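収穫後のトウモロコシはどこで甘さを失うのか　予冷工程の担当者に聞く

2021年8月28日

スイートコーンの糖度は、収穫した時点から下がり始める。産地のイズヴィル(Isville)で集荷と予冷を受け持つバンドソープ(Bundthorpe)集荷場では、6月の出荷開始に合わせて工程の一部を組み替えた。工程管理の担当者に、変更の内容と根拠を聞いた。

最初に尋ねたのは収穫時刻である。同集荷場に出荷する生産者は、日の出前に収穫を始める。「気温よりも穂の芯の温度を見ています。表面が冷えていても、芯に前日の熱が残っていれば呼吸量は落ちません。呼吸で消費されるのは糖ですから、収穫時の品温が低いほど後の工程が楽になります」

集荷場に届いた穂は、コンテナごとに芯温を測る。針状の温度計を穂の基部から差し込み、値が安定するまで待つ。測定に使った穂は出荷しない。

予冷の方式は、昨年まで強制通風だけだった。今季からは冷水をかけ流す方式を前段に置き、通風は水切りを兼ねた後段に回している。「空気と水では熱の伝わり方が違います。皮をかぶった穂は内部に空気の層を抱えているので、風だけでは芯まで冷えるのに時間がかかる。水は皮の隙間に入ります」。一回の処理量は300本で、これを超えて積むと下段に水が回らないという。
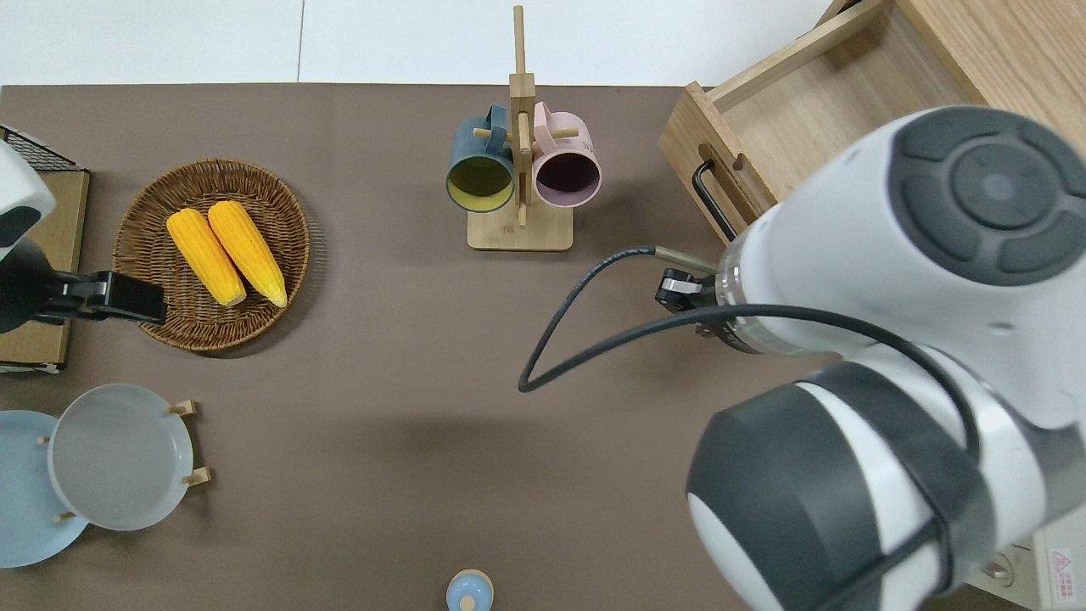

バンドソープ集荷場　品質管理課

冷水方式には難点もある。水を循環させるため、土や絹糸が混じると菌数が上がりやすい。課では水の濁度と残留塩素を処理の区切りごとに記録し、基準を外れた場合は全量を入れ替える。「冷却能力より水の管理に手間がかかります。導入前の見積もりでは、その分の作業時間を低く見ていました」と担当者は認める。

品種の選定についても聞いた。現在の主力は「ムーン」(Moon)で、粒皮が薄く、糖がでんぷんに変わる速度が遅い。比較のため、昨季は「ウステサス」(Ustesus)も同じ圃場で栽培した。調査した穂は両品種合わせて523本、そのうち先端まで実が入り、出荷規格を満たしたものが384本だった。

「ウステサスは粒の揃いがよく、輸送中の傷みも少ない。ただ、常温に置いたときの糖度の落ち方がムーンより急です。冷蔵が途切れない経路なら問題になりませんが、直売所では差が出ます」。このため今季は、ウステサスの作付けを契約出荷分に限った。

糖度計の数値だけで食味を判断できるか、という問いには否定的だった。屈折式の糖度計が示すのは搾汁に溶けた固形分の総量で、糖以外の成分も含む。「未熟な穂と採り遅れの穂が同じ値を示すことがあります。粒の水分と皮の硬さを併せて見なければ、数字の意味が決まりません」。課では糖度、粒の水分、皮の貫入抵抗を同じ穂から測っている。粒の水分は75パーセントを目安とし、それを下回る区画は収穫日を前倒しする。

家庭での保存についても質問した。担当者が勧めるのは、皮付きのまま湿らせた紙で包み、袋に入れて冷蔵庫に立てる方法である。皮をむいて売られているものは乾燥が早いため、当日中に加熱する。「生のまま長く置くより、加熱してから冷やしたほうが糖は残ります。熱で酵素が働かなくなるためです」

加熱方法は、ゆでるより蒸すほうを採る。水溶性の成分が湯に出る量を抑えられるという理由である。塩は加熱後に振る。冷凍する場合は、蒸した穂を冷まして水気を拭き、一本ずつ包む。粒を外してから凍らせるなら、薄く広げて凍結の時間を短くする。

次の課題は、集荷場から店頭までの温度の把握である。現在は出庫時の値しか記録がない。来季は輸送用の箱に温度記録計を入れ、経路ごとの差を調べる予定だという。「出すまでの温度は下げられました。その先でどれだけ戻っているかは、まだデータがありません」。記録計を入れる経路は、冬の間に販売先と協議して決める。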